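Drinks station, revised layout

Posted Mar 25, 2022

The previous post covered shelving. This one covers the table where cold drinks get made, which I reorganized in January and have left alone long enough to have opinions about.

The old arrangement was a tall cart from Grundport with three levels. Ice on the bottom, glasses in the middle, tools on top. It failed for a simple reason: every drink needed something from every level, so the glasses got knocked while I reached past them for the ice. The cart now holds printer paper and does that well.

The replacement is one flat surface with everything at the same height. The rule I set was that the middle stays clear and the items go along the edges. The clear part is where a glass gets filled, so it needs more room than looks reasonable. My first attempt left a gap the width of a dinner plate and I elbowed the bottles twice in one evening.

Items are grouped by the order they get used.

Cutting group. One bamboo board with a metal handle, one yellow plastic knife, the muddler, and the citrus next to the board. I had a steel paring knife here before. The plastic one is slower on lime skin but I don't mind leaving it out, and it goes through a lemon well enough if you start at the side and not at the stem end. The muddler has a ribbed head. Smooth ones slide off lemon peel. For mint I would go back to a smooth one, as the ribs shred it and you end up straining the drink.

Ice group. Scoop, ice bowl, spare bowl. The bowls are cheap ones from Stutusby, bought in two colors so that I stop putting peels in the ice. Pink is ice and pale green is for whatever comes off the board. A bowl of ice in a warm room gives me 20 minutes before the bottom third is water, so I fill it last.

Bottle group. A copper-colored wire rack with circular rings, holding three bottles at an angle. It was made for wine. Plastic bottles are lighter and will rotate in the rings if the rack gets bumped, so the caps need to be tight. I check them each time.

Serving group. The cream tray with the rabbit on it, one stemmed glass, one dark gray cloth folded beside it.
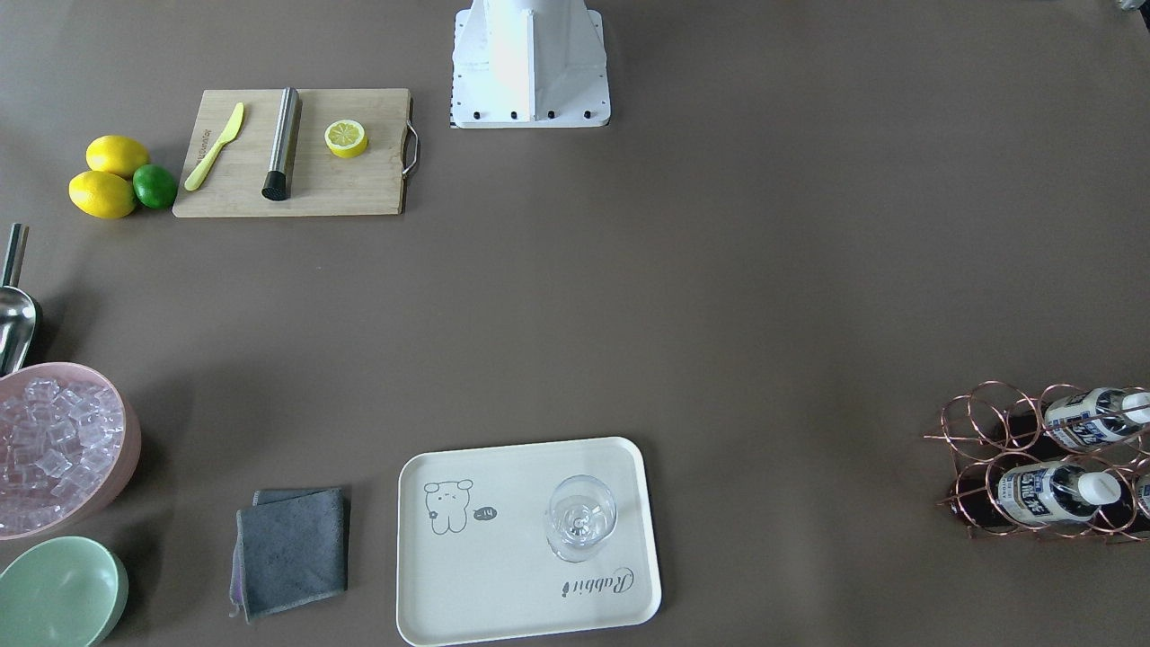
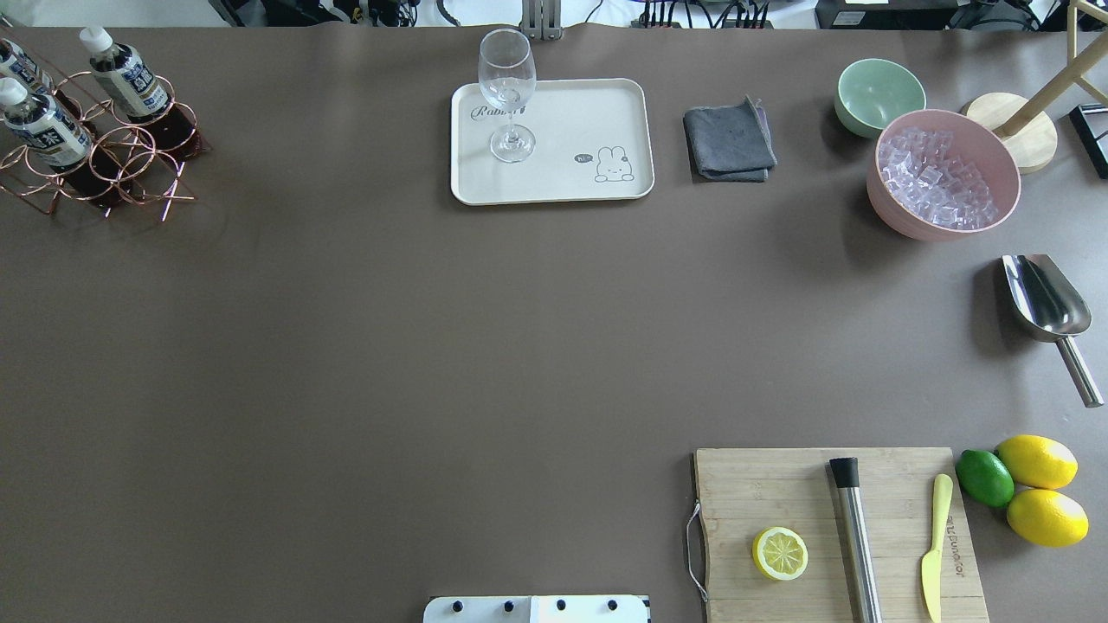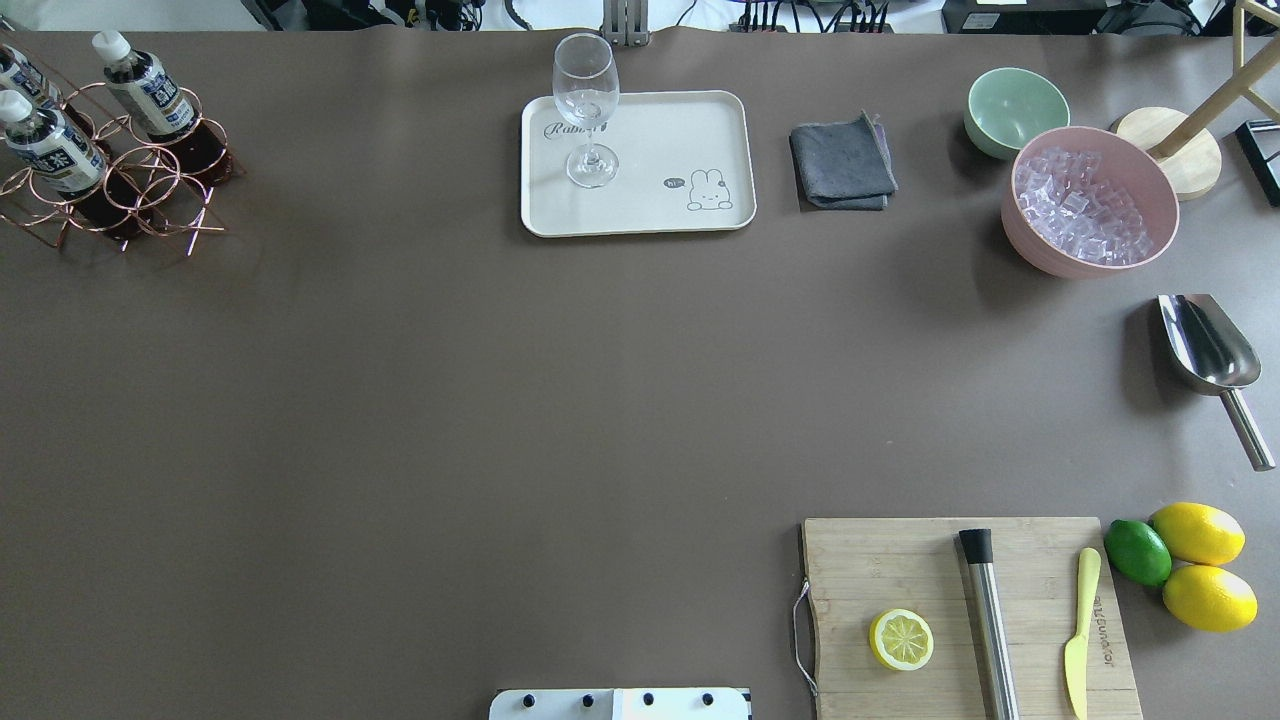

The table before serving: cutting side in the first photo, rack and tray in the other two.

Some notes on the individual decisions.

The tray. I wanted a raised rim, because a stemmed glass on a bare table leaves a ring and the ring is always somewhere inconvenient. The rim on this one is low, so it will contain a small spill and lose a large one. I measured what it holds before running over: 200 ml, poured slowly. That is less than a full glass. Acceptable. The print has not faded so far.

The glass. A stemmed glass is a poor choice for anything with a lot of ice, and I use it anyway for cold tea with lemon. The tall bowl leaves space for two cubes and the citrus without the liquid reaching the rim. For a drink that is mostly ice I switch to a straight tumbler.

The cloth. I tried paper towels, a sponge, and a bar mat from Lirnix. The mat was good at catching drips and bad at drying out, and it smelled after a week. The cloth goes in the wash. Dark gray hides tea stains, and that is the only reason for the color.

Ice quantity. I weighed it over one weekend to find out how much the bowl takes. Level with the rim it is 594 g using the small cubes from my tray. Heaped, 849 g, but then the scoop pushes cubes onto the table. I fill to level and refill from the freezer.

The base drink has settled at around 2000 ml of tea for a group, decanted or bought, with citrus added in the glass. I used to add the lemon to the whole batch. It turns bitter if the peel sits in it overnight, and people who don't want lemon have no alternative.

Things still unresolved:

The scoop has no proper place. It lives above the ice bowl at the edge of the table, bowl end down, and if it is wet it leaves a puddle. A hook would fix this, but there is nothing to hang a hook on.

The board is slightly too long for its spot. Turned the other way it takes up part of the clear area. Nanayakkara sells a shorter one with the same kind of handle, but the shipping costs more than the board.

The bottle rack would be easier to use on the right side, as I pour with my right hand. Moving it means moving the bowls, and moving the bowls puts the ice on the far side from the freezer. I have drawn this out on paper four times and have not found a version where both are correct.

Next post is the freezer drawer.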